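To: multen-users
From: Noemi Galli
Subject: Re: [multen-users] Pose jumps when the second gripper comes into view
Date: April 2019

Jaanus Koppel wrote:
> Hi all,
>
> We upgraded Multen on our two-gripper setup and the tracks got worse.
> With one gripper moving, everything is fine. As soon as the other
> one comes into its camera view, the pose of the first gripper jumps
> by 5 cm or more and then drifts back over the next second or so.
> I have tried a longer exposure and a shorter one. No change. I have also
> recalibrated both cameras twice.
>
> Is anyone else seeing this? I can send a log. It is 2,000 frames and
> the jump happens near frame 52.
>
> Jaanus

Hi Jaanus,

Yes, we see the same thing at Stommont, and I think I know where it comes from. Please do send the log anyway so I can check that yours is the same problem.

The tracker assumes that most of what it sees is not moving. It picks corner features, follows them from one image to the next, and solves for the camera motion that fits the largest group. The release in January changed how features are picked. The old code spread them over a coarse grid, so no one part of the image could get more than its share. The new code takes the strongest corners wherever they are. That is better in dull rooms with plain walls, but a second gripper close to the lens is full of hard edges, and it can end up with most of the features. When it moves, the solver decides that the camera moved instead. The drift you see afterwards is the map pulling the pose back once the other gripper slows down or leaves.

There are two things you can do without waiting for a fix.

First, turn the grid back on. The option is still in the config file, it is just off by default now:

feature_grid = on
max_per_cell = 5

Second, use a mask. You should already have a fixed mask for your own fingers, since they stay in the same area of the image. If you made it with the fingers closed, make it again with them fully open — the pads cover a different part of the image then, and ours was letting features through on both sides. The other gripper needs a moving mask. Kokico can produce one per frame if you run it before the tracker and point mask_dir at its output folder. It is slow, but for offline work that has been fine for us.

With both changes our jumps went away on all but 2 of the recordings I reran. In those two the other gripper covers most of the view for a long stretch and there is not much left to track. I would cut those sections out.

One warning about the Fontana exporter. It fills short gaps in the pose track by drawing a straight line between the last good pose and the next good one, and it does not mark the filled frames. If you plan to train on the output, set fill_gaps = off and deal with the gaps yourself. I missed this the first time and had to export everything again.

I have a patch that drops any feature whose motion disagrees with the gyro before it gets to the solver. It needs cleaning up before I post it.

Noemi
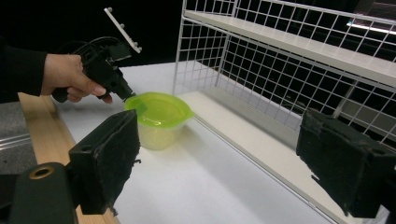 The patch still has one weak spot, which is a second gripper that is in view but holding still. The gyro check passes it, because for that moment its features agree with everything else, and they go into the map as if they were part of the room. Then it moves off and the map is wrong. A view like the one attached is a fair test: the other gripper is being held over the container with the green lid, and its white plate and the cable looped above it are the sort of detail the corner picker likes. The wire grid of the shelf does not help much either, as one square opening looks like the next and matches can slip over by a cell. For now I let the Kokico mask handle this case and keep the gyro check for the rest. If anyone has a cheap way to expire map points that were only seen over a short time, I would like to hear about it.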